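Dronia Handbook: Setting up simulated grasp checks
2022-03-10 - Farah Halim

We use cookies to remember your reading preferences. Accept / Manage

Section 4. Rules for signing off a grasp in simulation

Read this section before you touch the test list. A simulated gripper will do nearly anything you ask of it, and that is a poor reason to let the real one try. Treat every pass as a claim that still needs checking.

4.1 Before the first run

1. Load the Vaststead kitchen room and leave the lighting at its default.
2. Set the run count to 20. Fewer runs prove very little and I will send them back.
3. Write down the pass mark before you start. Ours is 75 per cent. Moving it afterwards is cheating, whatever the reason given in the log.
4. Switch on the wrist view and check that both fingers can be seen.
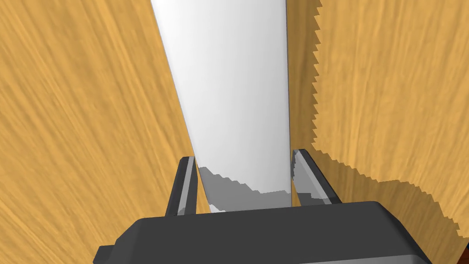
Reading time: 2 minutes

4.2 Judging a hold

5. Stop the run once the object is between the fingers. Look at both pads. A plain white shape with wood on either side gives you few clues to depth, so do not judge contact from the wrist view alone.
6. Read the contact force for each finger. If only one finger reports a force, record a fail, even if the object stays put.
7. Ignore stepped shadow edges when judging contact. They come from the renderer and tell you nothing about where the surfaces meet.

Note: The Cuveo plug-in prints a "grasp quality" score. I have yet to see a clear account of how it is worked out. You may record it, but you may not use it to pass a run.

4.3 Crowded spaces

8. Before closing the fingers, list everything near the gap between them. With a white cube, a dark panel and a brown rod all close together, name the one you mean to grasp in the log.
9. Check the room above the gripper as well as the room between the fingers. A worktop edge overhead counts as an obstacle.
10. If two objects overlap in a way solid things cannot, stop and mark the run void. Void runs do not count as passes. 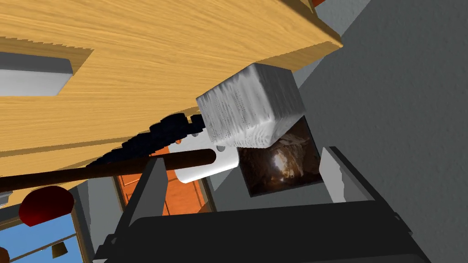
Ngau wrote in after the last issue to say that step 10 throws away too much data, and that a policy which copes with odd scenes should get credit for it. I half agree. Keep the void runs in a separate folder if you like, but leave them out of the pass rate.

Caution: Do not copy speed or force limits from the simulator to a real cell. Those limits come from the risk assessment for that cell, and a good score here changes none of them.

4.4 Open-gripper check

11. Open the fingers fully, with nothing held, over a plain surface.
12. Compare the finger positions with the joint readings. A hard shadow across the background can make one finger stand out more than the other, so go by the numbers.

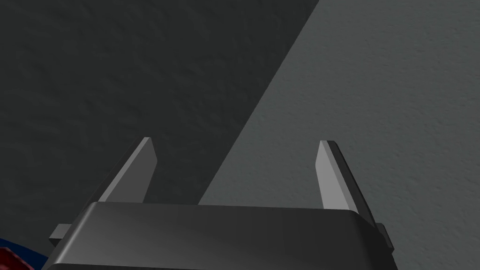 Farah Halim

13. Repeat the check after any change to the gripper model, however small the change log says it is.
14. Save the log with the pass mark, the void count and your name. Unsigned logs are deleted in December.

Contact the handbook desk | © 2022 Dronia | Back to top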